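4. Mounting the Gomex top panel

Before you start with this section, the side panels and the back rail must be already in place (see section 3). If they are still loose in the carton, please go back. The top panel can not be put in after the doors.

4.1 Lay the top panel on a blanket with the good side down. Take off the protective film completely, also in the corners.

4.2 Check the bag with the small parts. For the top you need only the short screws, part number 331. The long screws, part number 262, are for the wall bracket and they will come through the surface if you use them in this step.

4.3 Lift the panel with two persons and let it down slowly between the side panels. Do not push on the front edge.

4.4 Turn in all screws by hand first, only until they hold. Then tighten them from the middle to the outside.

Caution: Do not use an electric screwdriver on the highest setting. The thread in the board can break, and this damage is not covered by the Zodetti warranty.

4.5 Put a level on the top and correct the height with the feet. One full turn to the left raises the corner a little. Wait with heavy things until the unit is fixed to the wall.
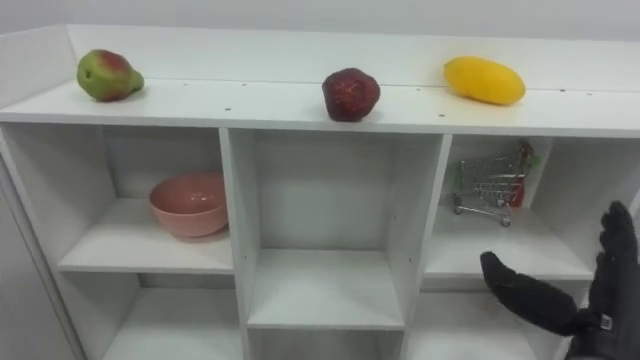 Edeltraud Eichhorn wrote to us that her top was level in the evening and not level the next morning, and she asked if the feet are faulty. They were good, she found later, but the unit stood half on a carpet. Please put all feet on the same kind of floor.

4.6 Fix the wall bracket. For a wall of plasterboard you must buy suitable plugs, they are not included.

Note: The top carries 40 kg when the load is spread over the full width. With the Hollmann support bar, which is sold separately, it carries 70 kg.

4.7 Press the cover caps into the screw holes. You can leave them out if you want to add the Gollari upper module later.

Cleaning: Wipe with a soft cloth and water with a little dish soap. Do not use scouring powder. Dry the joints well.

Continue with section 5, Doors and hinges.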